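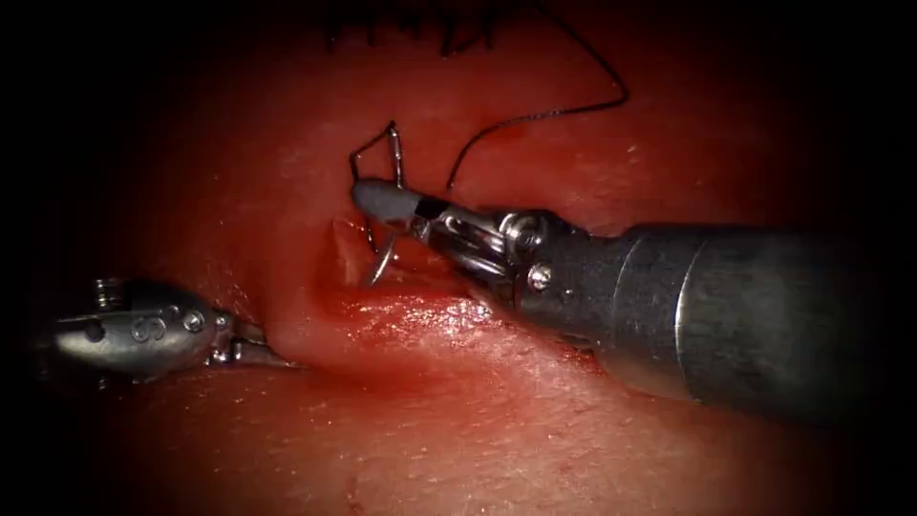 FOR IMMEDIATE RELEASE
Jul 13, 2025

Lavham to swap unwanted housewarming gifts, no questions asked

LAVHAM — Anyone who has moved house lately and now owns three salad spinners is invited to the Lavham Housewarming Swap, a one-day exchange of well-meant presents run by home goods lender Rosden at the Adugna Street hall.

The rules are few. Bring up to five household items in clean, working order, collect a token for each, and trade the tokens for something you might want to live with. Cushions, lamps, teapots and rugs are all welcome. Mattresses are not, and neither is anything with a motivational saying on it, as the last swap left organisers with a full cupboard of those.

That first swap, held in April, drew nearly 266 items and one polite disagreement over a fondue set. It was settled with a coin toss and the loser went home with a perfectly good colander.
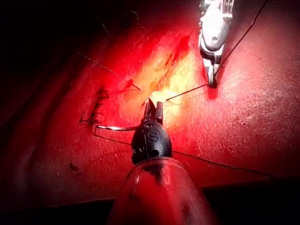
"People are generous when you get a new place, and they don't always check the colour of your walls first," said Eleri Howells, who runs the Rosden lending room. "I was given a floor lamp shaped like a heron. I kept it for years out of loyalty. It's coming on the day, and I'd ask my aunt not to read this."

Givers' names stay private. Gift tags can be dropped in a box at the door, and a table at the back will have wrapping paper for those planning to pass their finds along to the next neighbour who moves.

Larger pieces can be delivered within Lavham by Traten for $40, stairs included, pianos excluded. Bookings are taken at the hall until 3 pm.

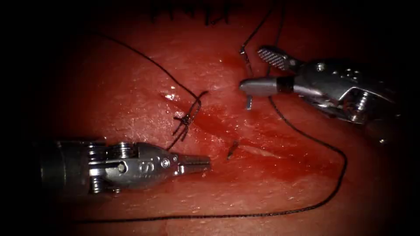 A tied knot at one end of the incision, with a wristed instrument at left.

Entry is free. Anything left over goes into the Rosden lending room, where new tenants can borrow it for as long as they can stand it.

Media contact: Eleri Howells, Rosden, Lavham

— ENDS —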